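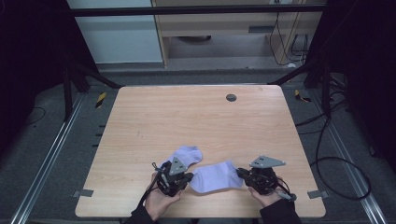

OK so a bunch of you asked how the work-from-home thing is going. I've been at it since December and I have thoughts, so this is going to be a long one. Grab a snack.

1/ First off, no, I'm not selling a course. There is no link at the end. I got burned by one of those "earn daily" ads myself and I'd love it if fewer people did.

2/ The one that got me was called Skellora. Simple form filling, they said, no experience, paid every week. All I had to do was send $12 for a "starter kit." It's only twelve bucks, right? That's exactly how they get you.

3/ The starter kit was a PDF. The PDF told me to post the same ad I had answered and get other people to buy the starter kit. I sat there in my kitchen feeling like the biggest dummy in the state.

4/ I wrote to them 3 times asking for my money back. First two got me a form reply, the last one bounced. My bank did return it in the end, so please do call yours, even if the amount feels too small to bother with!

5/ After that I signed up with Bollden, which is a boring old transcription place. You take a test (I failed it the first time, there's a whole section on when to leave out the "um"s) and then you pick files off a list. No fee. They pay through the bank every other Friday.

6/ The pay is not great. I want to be really clear about that because the ads never are. A bad file with three people talking over a blender can eat your entire evening and you make less than you would babysitting.

7/ My best month so far was $372. That was with the kids back in school and me saying yes to every single file that came up, including a very long one about gutters. I know so much about gutters now.

8/ I also tried Drumer for a while, which is product tagging. Is this a lamp, is this a floor lamp, is this a lamp shade. I kind of loved it?? But the work dries up for days at a time and then there's a pile of it at 2 in the morning, and I'm too old for that.

9/ Somebody in my replies asked about Bedoya. I haven't used them, so I can't tell you if they pay. I did read the sign-up page and they don't ask for money up front, so that's something. They do want a photo of your license before you've even seen the work - I'd hold off on that part until you've talked to a real person.

10/ Stuff I check now before I sign up anywhere. Do they ask me to pay? Is there an address that isn't just a contact box? Does the ad say "guarantee" more than once? If it says "100%" anything, I close the tab.

11/ Also, put aside money for taxes. I did not do this. I'm doing it now, with an envelope, like my grandma.

12/ Somebody also asked if I'd quit my day job for this. Nope. I work mornings at the front desk and do files after dinner, and it covers groceries and the car insurance, and I'm happy with that.

13/ Oh and get decent headphones before you do any transcription. Mine have a cord and I've rolled over it with my chair so many times. Still going though!

14/ If you've got a place that has paid you, for real, more than once, drop the name below. I'll read them all tonight when I'm done with my files.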